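The Floor at Kullalwood

My mother cleaned the marble floor of the Kullalwood office for 18 years. When she stopped in June, I took her place, and she gave me her keys, her two good cloths and one piece of advice: begin far from the door, and finish at the door.

The office is on the upper level of an old shop building. Many companies have used the room. First there was Pleser, who sold buttons and thread, then a travel agency which had six desks and a fish tank. My mother remembered every one of them by the marks they left. Pleser left pins. The travel agency left a pale ring under the tank, and she rubbed that ring with powder every evening for one whole winter, until she decided that it was part of the stone.

I did not want this work. I had studied bookkeeping in Lindsay, and I had thought I would sit at a desk while another person moved the chair to wash under it. But the firm in Lindsay closed, and I came home with 1,000 dollars and a suitcase with a broken wheel. My mother did not ask me anything. She made soup, and after the soup she put the keys beside my plate.

In the first weeks I did the floor badly. I used too much water. The marble is gray and polished, and it shows each mistake like a mirror shows a tired face. My mother came up once to look. She walked slowly along the wall, with her hands behind her back, and said the floor was clean. I knew from her voice that it was not.
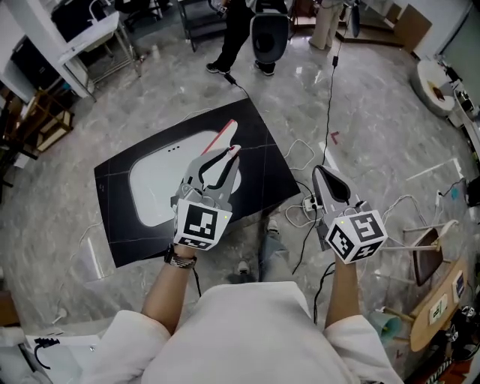
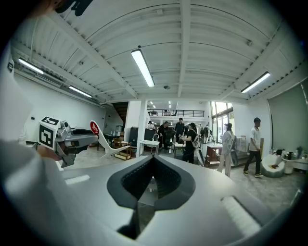 After that evening I began to learn the room in the way she had learned it. I came a little early, when the people were still working, and I waited with my bucket and looked at what I would have to go around. There was the black mat, lying crooked on the marble with its thin white lines and the white tray on top, and there was the power strip with its loops of white cable. I never moved the mat. I washed along its edges with a folded cloth, on my knees, and I lifted the cables one by one and put them back in the same loops. It took me a long time. I think this was the first thing in that room which I did well.

The people there were polite to me. They lifted their feet. One of them asked me if the smell was lemon, and I said yes, and for the rest of the week I was happy about this small conversation, more than it deserved.

At home I told my mother about the cables. She was peeling potatoes and did not stop.

"You put them back the same?" she asked.

"The same."

"With Pleser it was threads," she said. "All colors. I put them back also. They thought that I was afraid of them."

"Were you?"

"Of thread?" She laughed so much that she had to put down the knife.

In autumn a letter came from a company named Seltov. They needed a bookkeeper, and the pay was good, and I could start when I wanted. I carried the letter in my coat for 18 days. My mother saw it, I am sure, because she brushed that coat, but she only said that the pocket was losing its shape.

I wrote my answer to Seltov on the stairs of the office, with the bucket beside me. Then I went up. Everybody had gone home. I started at the far wall, as she had taught me, and I worked backward over the stone, past the place of the old ring, which I could still find if I bent low enough. I rubbed it a little. It did not change.

When I came to the door, the floor was drying behind the cloth, first gray and dark, then gray and bright. I took off my shoes and sat on the top step until I could walk in again and switch off the lights.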